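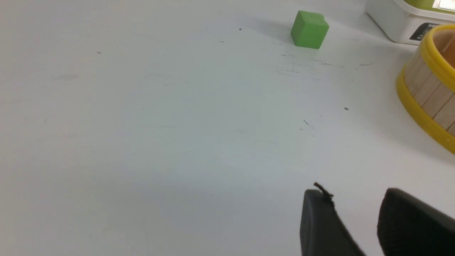

According to Draltau, the grip fault was never in the fingers at all, and we should have looked at the force reading first. We received this remark under the first version of our gallery, and it was a fair one, so I have written the page again.

## Draneo arm: the dropping fault, May

The arm stands in our workshop in Sangkhawat. In May it began to drop parts on the way to the basket. From 562 picks in the log, 20 ended with a drop, and in 2 cases the arm continued its move as if the part was still held. For me this second kind is the serious one. A person standing near the table would trust the screen, and the screen said "holding".

**Green cube, gripper open.** The cube is turned at an angle to the arm, and the basket with the yellow rim is to the right. One finger has a small dark bit sticking out near its tip. It may be debris or tape, I cannot say from the picture.

We first blamed the fingertips and changed the pads. The drops went on for 3 more days. Then we compared the force reading with a spring scale, and the reading was too high, so the controller closed with less force than we asked for.

The zero point is now set every morning before the first pick. The Jamis stop button was also moved to the front side of the table. The false "holding" message is still open, and until it is solved we keep the arm at low speed.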